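Grotbridge Tabletops
A data card for pictures of tables, mostly the tops

Grotbridge Tabletops is a collection of 1,112 images of wooden and wood-look table surfaces, sorted by grain, finish and glare. It began as a folder called "tables misc" and was renamed once other people started asking for it. The current version is v3.

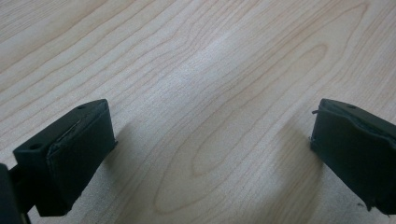
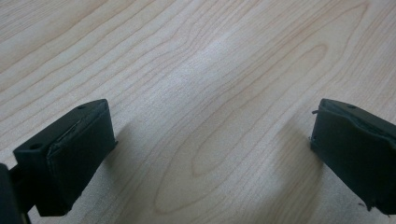

Both from the pale group: cream to beige, cathedral grain, a bright patch of reflected light.

What's in it

Tables, at close range. The set is split into 7 groups by overall color, from pale to nearly black. The pale group is the largest, for the simple reason that Grotbridge furnished itself in one go and had a type. If you need walnut, you'll find some, and you'll find it's the same walnut table several times over.

Each image comes with one row in labels.csv:

surface_id: which table, as far as we could tell
tone: one of the 7 groups
grain: straight, wavy, cathedral, mixed, or none
glare: 0 to 3, where 3 means you are mostly looking at the light fixture
notes: free text, occasionally useful

About the grain labels

"Cathedral" is the woodworker's word for those long nested loops that look like a stretched-out arch, or like a map of a hill somewhere very dull. An image gets the label if at least one full loop is visible. Tight parallel ripples are "wavy." When a table does both, as many do, the loop wins. "Mixed" is for patched or joined tops and was supposed to be rare. It was not rare in v1, when it was being used to mean "I would like to go home."

We don't label species. Maple-like is a look, and the folks at Vetum who sold us half of these tables were no more certain than we were.

Known problems

Glare scores were assigned by eye and drift upward in the afternoon batches. The Brarnard subset (200 images) was scored on a different monitor and should be treated as its own thing.

Some surface_ids are duplicates. Two ends of a long table can look like strangers.

Scratches, rings and crumbs are not labeled. Someone started and reached the lunch table.

Changes in v3

Renamed "beige" to "pale" after a long argument. Merged the Landry images. Fixed the CSV header, which had said "grian" since January.

Use

Free for research and teaching. Please don't use it to pick a table.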